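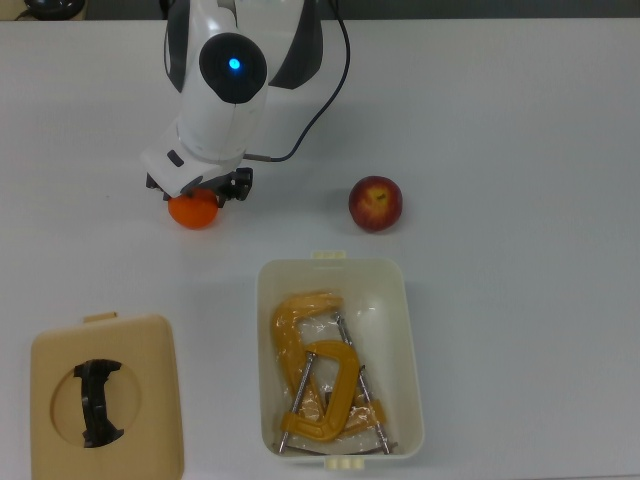

What is the Culline winter knit-along?

It is a free, month-long group project in which knitters everywhere cast on the same shawl on the same day, work through it in weekly sections and share their progress as they go.

Kunance, 16/12/2023

Culline, the yarn studio and shop in Kunance, is delighted to announce its next winter knit-along, which begins in January and runs until the end of the month. Knitters will be making Hầu, a brand new shawl by designer Thắng Lương, and sign-ups are open now through the shop and the Culline website.

Last winter's knit-along drew up to 2000 knitters, many of whom had never joined one before, and the messages were still coming in well into spring! People wanted something bigger this time, with more texture and a proper border, and that is what they are getting.

"I started Hầu on a train with no plan at all," said Thắng Lương. "I had a garter tab and a ball of yarn and I just kept going. The slipped stitches came in when I got bored, and then I liked them so much that I ripped the whole thing back and began again with slipped stitches from the first row. It's a very friendly thing to knit – you can chat and still know where you are."

The shawl

Hầu is a shallow crescent, worked from the top down, with wide bands of garter stitch broken up by slipped-stitch columns. The border is knitted on sideways at the end, so there is no enormous cast-off to get through. The pattern comes in two sizes. The smaller one sits nicely under a coat as a scarf, and the larger will go right round the shoulders with enough left over to tie.

Anyone who can knit, purl, increase and decrease will be able to make it. Slipped stitches are explained in full on the first page, and the border is both charted and written out line by line for those who don't get on with charts. There is a short note for left-handed knitters too, written by Thắng, who is one.

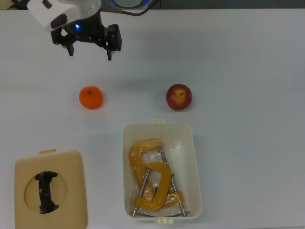 How the weeks work

The first section covers the garter tab and the opening rows, and it is deliberately short so that newcomers can catch their breath (and so that people who are waiting for yarn in the post aren't left behind). The middle sections are longer and take in the textured bands. The last is all border, blocking and showing off.

A new section will be sent out by email each week, and the full pattern will follow once the knit-along ends. Knitters in Kunance are also welcome to bring their shawls to the shop during opening hours, where there is a big table, a kettle and usually somebody who knows how to pick up a dropped stitch. Finished shawls can be entered for a draw, with a bundle of yarn for the winner. Slow knitters needn't worry, as a photo of a half-done shawl counts as an entry as well.

The yarn

Hầu was designed in Rokine, Culline's own 4-ply wool, but any 4-ply with a bit of bounce will do and there is no need to buy anything new. Leftovers are very welcome in the textured bands, where odd lengths and clashing shades look their best.
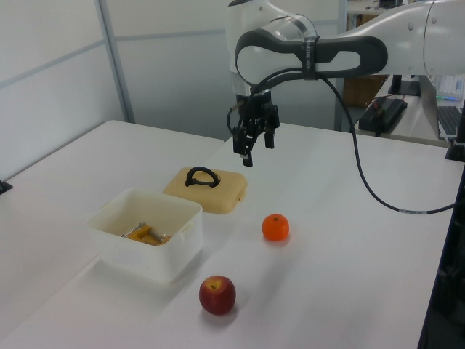 Rokine has been re-dyed for the occasion in seven shades, running from a pale oatmeal through to a deep inky blue. Cúc Cù, who looks after dyeing at Culline, spent much of the autumn on the warm end of the range and is especially pleased with the new red. It is a cheerful, fruity colour that belongs with the red apple beside the open white box, and it looks wonderful striped with the oatmeal. The shades have been dyed to sit well together in any pairing, and knitters who can't decide are invited to ask for a strand of each to hold up in daylight before choosing.

"I wanted a red that would still look like a red in January, when everything is grey by teatime," said Cúc Cù. "My first tries were much too brown. They've gone into a blanket for my sister, and she's thrilled with it, so no harm done."

Culline has made up 1000 kits, each with enough Rokine for the smaller shawl and a printed copy of the pattern. Kits for the larger size can be put together on request by adding an extra skein.

Joining in

Sign-ups stay open until the first section goes out, and latecomers can still ask for any sections they have missed. Swatching may begin at once. Questions about the pattern, the yarn or substitutions can be sent to the Culline team through the contact form on the website, or asked over the counter in Kunance.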